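The Long Way Back for the Small-Town Repair Counter

In Villanueva, the repair counter opens at 7:30 in the morning, and by 8 there is usually a line. 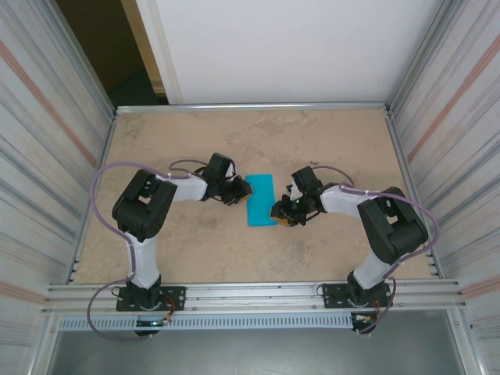 People bring in toasters, floor lamps, hair dryers and box fans. They fill out a paper tag, tie it to the cord and go to work. Most items are ready by the end of the week. The ones that can't be fixed go home with a note explaining what failed.

Twenty years ago a shop like this was ordinary. Most towns in the county had at least one place that would rewire a lamp or replace a motor brush. Then the price of new appliances dropped, the price of parts went up, and the shops closed. The last one in Villanueva became a nail salon, then a phone store, then a vacant unit with paper over the windows.

The current shop, Grullow, took over that unit three years ago. It started with one bench, a parts cabinet bought from a closing school and a sign painted on the back of an old door. It now handles nearly 200 items a month and has a second location in Premgate, open in the afternoons.

The business is simple and the margins are thin. Grullow charges a flat fee of $14 to look at anything that one person can carry through the door. If the owner goes ahead with the repair, the fee comes off the bill. If not, the shop keeps it.

The flat fee was a hard decision. Early on, the shop looked at everything for free, and the shelves filled up with coffee makers whose owners never called back. Storage was the first real problem, ahead of rent and parts. Charging up front cut the number of drop-offs, but it also meant that the people who came in wanted their things back.

What they want back is often worth very little. A box fan costs less to replace than to repair, and the staff will say so. Plenty of customers pay anyway. Some dislike throwing things out. Others have had a mixer or a radio for most of their lives and don't care for the new ones.

Lamps are the steadiest work. A worn socket or a bad switch takes a few minutes, and the parts are cheap and standard. Vacuum cleaners are also dependable, especially older uprights. Microwave ovens are turned away, as are most cordless tools with sealed battery packs.

Parts remain the main headache. For older machines, the shop buys broken units and strips them. For newer ones, it depends on Rusico, a regional supplier that carries belts, switches, heating elements and cord sets. Delivery takes six days on average, longer in winter. Some manufacturers sell only complete assemblies, so a cracked knob can mean buying an entire control panel. In those cases the customer usually gives up.

Finding people to do the work has been easier than expected. The Premgate shop hired two of its bench workers straight out of the community college. Training takes a few months. New hires begin with plugs and cords, move on to lamps, and spend a long stretch on vacuums before they touch anything with a circuit board.

Customers have changed a little, too. In the first year most were retired. Now the line includes renters in their twenties with secondhand stand mixers, and parents with bags of kitchen gear picked up at yard sales. March is the busiest month, when people clean out their garages and find things they meant to have fixed.

There are limits to how far the model can spread. It needs cheap rent, a downtown where people can park for a few minutes, and enough old machines in nearby closets. The owners looked at a third town last fall and decided against it after seeing the lease.

For now they are adding hours. Starting this summer, the Villanueva counter will stay open until 6 in the evening, so people can pick up a lamp on the way home.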